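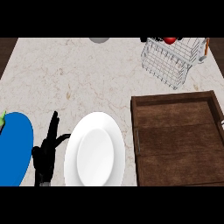 Fig. 1. The table-laying task in simulation: robotic hand beside the white plate, with the tray and wire basket to the right.

Unit 4 handout: When part of the job moves to a machine
Work and Automation, 2022-08-05

Welcome back, everybody, and thank you for the lively talk last time (I did enjoy the argument over the dishwashers, and we shall certainly return to it). In this unit we stay with the canteen at Undby, which serves 620 meals on an ordinary working day, and ask what happens to the people in a kitchen when a robot is brought in to help with the plates and trays.

Some background first. The canteen is run by Erkau, a catering firm, and the project is called Wonum. Before anything was bolted down in the kitchen, the task was tried out on a computer, and kitchen staff were invited to sit in. I think that was a kind and sensible thing to do, and it also brought up a good deal that the planners had missed. A plate has a rim, and you can take hold of it in more ways than one. A person laying up trays shifts their grip without a thought, and when they are asked how they do it they often have to stop and try it with their own hands before they can tell you!

That sort of knowledge is our main subject today. Please keep these terms by you when you do the reading:

Task: one piece of work, such as moving a plate to a tray.
Job: all the tasks a person does, together with the chatting, noticing and helping out that go on in between.
Tending: watching a machine, clearing up after it and setting it going again.

Erkau has 29 people on the kitchen rota, and 2 of them were trained for tending in April. Their pay went up a little, but they told the interviewers they missed the serving counter, where they knew the regulars by name. Others were glad to be spared the lifting. Both views deserve a fair hearing, so do try to hold on to them as you read.

For next time, please read the Sikora chapter in the course pack, then write a page or so on a job you have done yourself. Which tasks would you gladly hand over, and which would you want to keep? Bring it on paper if you can, as we shall be swapping pages in pairs.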